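About Gonda

Gonda is a training and demonstration center for robot teaching. We work with manufacturers, laboratories and technical colleges that want their own staff to show a robot a task, either by guiding the arm by hand or by operating it from a distance. The center opened with one bench and a staff of three. Today it employs 19 people and runs nine teaching stations.

Our director, Kamrul Nanayakkara, established the center after a career in assembly line training. His view was that the person who knows the job should be the person who teaches it, and our courses are still built on that principle.
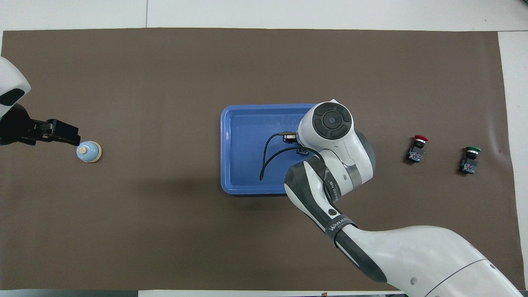 Short, repeatable tasks form the basis of our teaching program. Operators learn to perform the same movement many times with small changes in the starting position, and to recognize when an attempt should be discarded. The objects are ordinary and easy to replace: a blue plastic tray, push-button switches with red and green caps, a small domed bell in light blue. A plain brown sheet covers the tabletop beneath them. New operators are asked to complete 1000 accepted demonstrations before they move on to client work.

Client work is carried out under two programs. Trirer is our on-site service, in which our instructors travel to the client's plant and train a team there. Munshi is the residential course, held at our own premises each March and open to individual applicants - no programming experience is required.

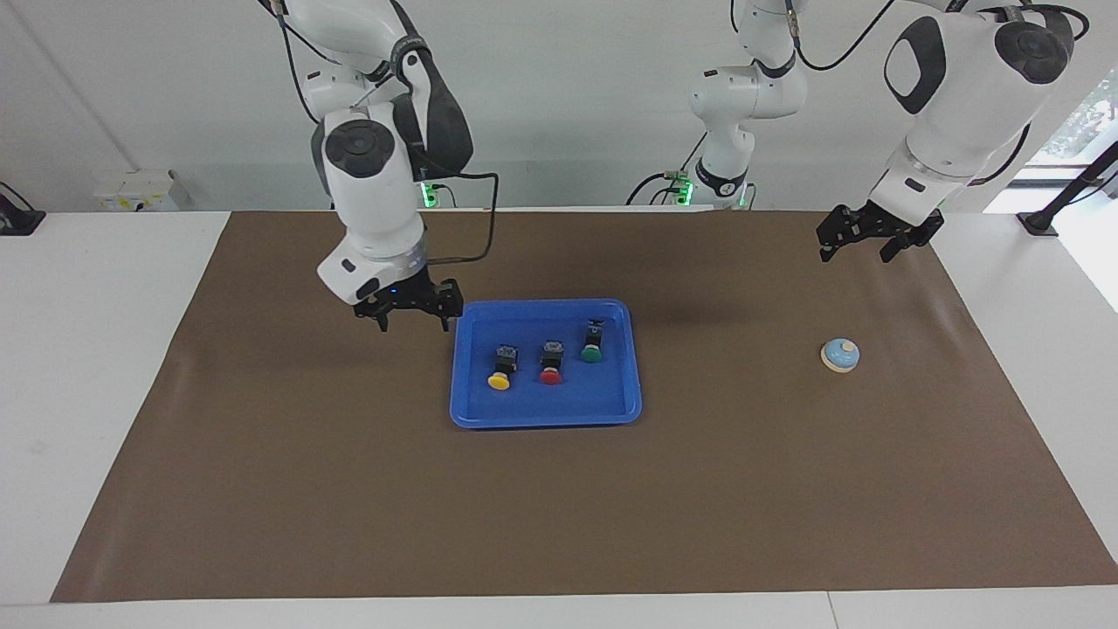
Both programs end with a practical assessment. Each participant teaches one complete task without assistance, and a second participant reviews the recordings against our written standard. Last year our operators and course participants together recorded 2463 demonstrations for the Uklow project, a shared collection used by our partner colleges in their own classes.

The center receives visitors by appointment. Requests for course dates, plant visits and partnership terms should be sent to the main office, which is open from 9 a.m. to 5 p.m.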